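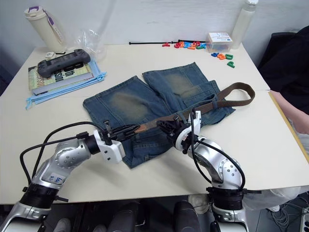 Most of us own more clothes than we can look after, and I include myself in that. The council in Wistville says it will close the mending room above the library in November, and the reason given is low demand. I think the demand is there and the opening hours are wrong. People don't throw out a thing because they have stopped liking it. They throw it out because a button has gone or a zip has stuck, and the repair would cost more than the garment did. Take a pair of faded denim shorts with a brown belt. Denim that has faded is often good for years yet, and a belt will see to a waist that has become too big. Yet shorts like that go into the bin bag with everything else when the wardrobe is cleared.

I went to the mending room seven times last winter. Myrtle Abernathy ran the table by the window and taught me to turn up a hem, sew a flat patch and darn a sock, badly at first. She charged nothing for the teaching and asked people to bring their own thread. The room is open on 2 afternoons a week, both of them during working hours. Anyone with a job in Cidbridge, as I have, must take leave to get there. The council counted 355 visits in the year and called that poor. For a room shut every evening and every weekend, I call it good.

The other argument I hear is that the charity shop on Crenshaw Road will take whatever we don't want. It will take some of it. Paloma Boateng, who sorts the bags there, told me that torn or worn items go straight to the rag merchant – she has neither the time nor the space to mend them. Giving a thing away is fine, but it should still be fit to wear when it gets there.

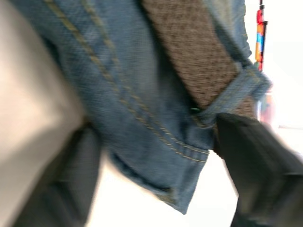

Double rows of gold-yellow stitching on blue denim.

Sewing used to be taught in our schools, and I would like it back. A child of ten can learn to sew on a button in one lesson. Until then, the mending room is the only place between here and Jildale where an adult can learn it for free.

I would ask the council to try evening opening for a year before it decides. Heating and lighting would cost a little more, and I would pay £100 towards that myself. I have written to say so. The reply, dated August 14, 2024, thanked me for my interest and said that my comments would be passed on.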